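4.2 Reading small numerals on everyday controls

We now turn to the part of the study we enjoyed most, the reading of printed scales. Section 4.1 dealt with large numerals on wall clocks and kitchen scales, where almost everyone did well and there was little to separate one typeface from another. Small scales are a different matter, and a much richer one! A numeral next to a slider or a dial has to share its space with a track, a knob and often a tick mark, and the person reading it usually glances at it for less than a second.

The readers were the same people described in Section 3, split between our two sites at Lurnach and Wirnon. Each session took place at a desk with ordinary ceiling lights on and the window blinds down. Readers sat in their usual glasses if they wore any. They were shown a printed card, asked to name the value marked on it, and then given the next card as soon as they had spoken. We kept the instructions as short as we could, because in the pilot sessions in January a longer script had made people cautious, and cautious readers lean in.

Across both sites we collected 2,320 readings. Of these, 2,031 were kept for the analysis. The other 289 were dropped before anyone looked at whether they were right or wrong, mostly where the reader picked up the card or where two people spoke at once on the recording. The full list of reasons is in Appendix B.

Four things varied from card to card: the height of the numerals, the spacing between them, whether they were dark on light or light on dark, and how near the marker stood to the closest numeral. We had expected height to swamp everything else. It did matter, of course, but spacing turned out to be the more interesting story. When numerals were set close together, readers tended to slide toward the middle of the scale, so that a 2 was called a 3 far more often than it was called a 1. With wider spacing this drift almost vanished, even at the smallest height we printed. We were delighted to see the same pattern at both sites, with different staff and different printers.

The polarity result needs more care. Light numerals on a dark ground are common on household and hobby equipment, and designers often choose them for looks. Short scales of this type, running over only a handful of values, were the ones our readers found easiest to talk about afterward. Many said they did not really read the number at all but judged it from how far along the track the marker sat (see Figure 3).

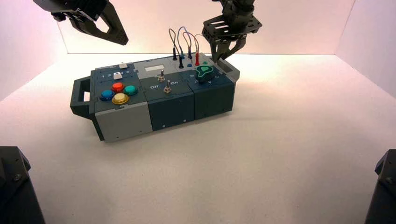 Figure 3. A short scale in light numerals, 1 through 5, beside a slider track on a dark panel.

If readers are using position in this way, then the ends of a scale should be read better than the middle, whatever the typeface. That is what we found. Errors on the end values were rare in every condition, and the gap between ends and middle was widest for light numerals on dark. One likely cause is that thin white strokes, once printed, spread or fill in slightly, and a 3 loses its openings before a 1 loses anything. We looked at our own cards under a hand lens and could see this on the batch printed at Wirnon, though less so on the Lurnach batch.

To test the idea more directly we ran a smaller set of 411 readings with two typefaces drawn for the purpose. The first, Mavumitz, has open shapes and a flat-topped 3. The second, Sangkhawat, keeps round shapes but thickens the strokes. Tshepo Ntuli drew both and adjusted them after each print test, which meant some long evenings with the cutter. Mavumitz gave the better result in light-on-dark at the smallest height. In dark-on-light the two were so close that we would not recommend one over the other.

Readers' comments lined up nicely with the scores. Several picked out the flat-topped 3 without being asked, and one called it "the one with the shelf on it." Others disliked it and said it looked like something from a bus ticket. Liking a numeral and reading it well were only loosely linked, a point that Section 5 takes up again with the questionnaire data.

We also asked how people deal with small scales at home. We received 285 written answers, and they are a pleasure to read. People paint dots on oven dials with nail polish, stick tape beside the washing machine setting they always use, or count clicks. Counting clicks came up again and again among readers over sixty, and we had no condition that could have captured it. A follow-up with real controls in place of cards is the obvious next step, and the apparatus for it is being built at Lurnach.

Two limits should be stated here. All of our cards were flat and faced the reader squarely, whereas real panels are often seen at an angle. A slanted view squeezes the spacing between numerals, and given how strongly spacing affected our results, this could well change the ranking of typefaces. Second, every scale in the study ran from low to high in the usual reading direction. We have no data on vertical scales or on scales that run the other way. Both questions can be answered with the same method and a modest amount of extra printing, and the card templates are included in Appendix C for anyone who would like to try.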